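Sodo Service Desk, Liltham Residential Services
Ticket 1396
Subject: Weekly pill organiser — lids opening unprompted, softgels sticking, jar lid seized
Raised by: Domingo Acuña, Supplements and Dispensing Aids
Location: sorting table, Room 537
Priority: 2
Status: Resolved, monitoring

1. Fault as reported

The weekly organiser used at the sorting table does not stay closed. The Friday lid springs back when a neighbouring lid is pressed down, and the contents of that compartment can then fall out when the segment is lifted. Vitamin E softgels placed in the Monday and Wednesday compartments stick to one another and have to be prised out. Separately, the gold lid of the glass jar kept at the same table could not be turned by hand on two consecutive mornings.

The fault was reported in November. No softgels were reported missing, and no resident received an incorrect item. This ticket concerns containers only. Questions about what should be taken, or when, are to be addressed to the dispensing pharmacist and will not be answered through the Service Desk.

2. Items concerned

Organiser, teal, translucent plastic, with the abbreviated day in white letters on each lid.
Bottle of vitamin E softgels, clear plastic, screw cap, text in Chinese printed directly on the plastic.
Glass jar, gold metal lid, orange label on the lid with a white code sticker beneath it.

The organiser was supplied by Fundum. The bottle and the jar were brought in by a resident's family and are held at the table with their agreement.

3. Log

08:40. Ticket opened. Reporter asked to set the organiser aside and to leave all items in their original containers until further notice.

09:15. Organiser examined. Each lid closes on a small lip at its front edge. The lip of the Friday lid was found to be intact. A thin film was present along the inside of the lip, consistent with oil from the softgels. The other lids had the same film to a lesser degree.

09:30. Lid test, before cleaning. The Friday lid was closed and the adjacent lid pressed. It opened on the first attempt and on the third. Fault confirmed.

09:50. Organiser emptied and washed in warm water with a little washing-up liquid. A soft toothbrush was used along the lips and in the corners. Rinsed twice and left upside down on a clean towel with all lids open.

11:20. Compartments still damp at the corners. Left until the afternoon. Staff are reminded that softgels must not be put into a damp compartment, as the shells soften and will stick together.

14:05. Organiser fully dry. Lid test repeated on every lid. The Friday lid held. The Wednesday lid felt loose but did not open.

14:20. Softgels. The reporter confirmed that the segment had been standing on the window ledge in direct sun for part of each day. It has been moved to the shelved cupboard on the corridor side. The bottle cap was removed and its thread inspected, together with the ridged neck. A trace of oil was wiped from both with dry kitchen paper. The cap then turned down evenly. It had previously been going on at a slant, which may have let moisture into the bottle.

14:45. Jar. Dried residue was suspected between the rolled rim and the glass. The lid was held under a warm tap, with the label kept clear of the water, and then turned with a rubber grip. It opened on the second attempt. Rim and glass were wiped clean and the lid replaced without force. Users are asked not to tap the lid with cutlery or to insert a knife under the rim.

15:10. Enquiry from Krawczyk (night team) as to whether the bottle and jar should be relabelled in English. Answer: the original printing and labels must stay visible. A translation card may be kept beside the item but must not be stuck over any part of the text. The statement on the bottle concerning persons under 17, pregnant women and nursing mothers is to be included on the card.

15:30. Reporter asked whether the segments may be stored apart from one another. This is permitted, provided that all segments of one set are kept on the same shelf.

4. Cause

Oil residue on the lid lips, in combination with heat from the window. The slanted cap is considered a contributory factor. The jar lid was a separate matter and is recorded here for convenience only.

5. Action required of users

Wash the organiser once a week, when it is empty, and dry it completely.
Close each lid with one finger at the front edge and check it before moving to the next day.
Fill one day at a time, with the other lids closed.
Replace the bottle cap before the next container is opened. Set it level on the neck, then turn.
Wipe the rim of the jar after each use.

A replacement Wednesday segment has been requested from Fundum under order 2000. Until it arrives the existing segment may be used, but should be carried flat. The ticket will remain under monitoring for two weekly fillings and will then close automatically. If a lid opens again in that period, please reply to this ticket — do not open a new one.

6. Attachments

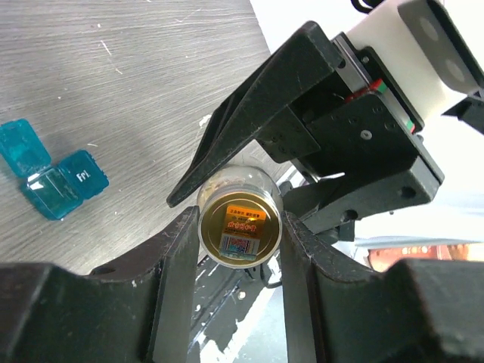
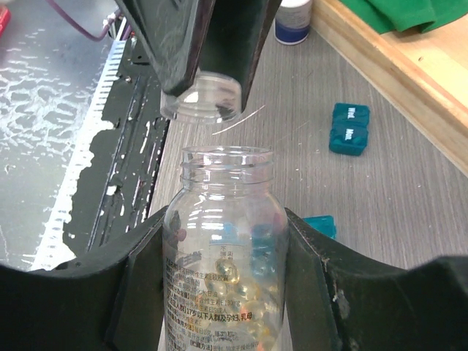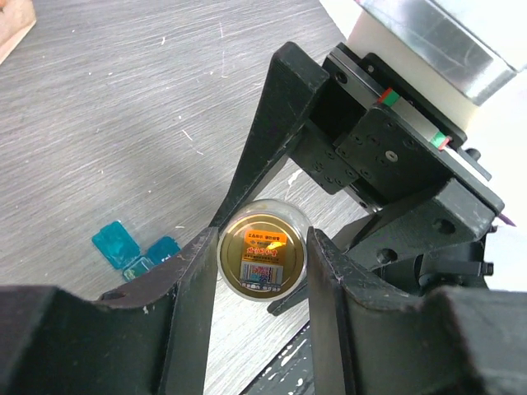 Sorting table, grey wood-grain top. First picture: Friday lid and gold-lidded jar. Second picture: softgel bottle with cap off.

Comments (4)

Night team, Krawczyk
Translation card received and placed in the cupboard with the bottle. Thank you. Could a second card be printed for the jar?

Domingo Acuña
Second card requested. First weekly filling completed, all lids held. Wednesday still feels loose and we are carrying it flat as instructed.

Ground floor kitchen
We have had the same trouble with honey jars. The rubber grip works well. Please return ours when you have finished with it.

Domingo Acuña
Grip returned to the kitchen drawer this afternoon.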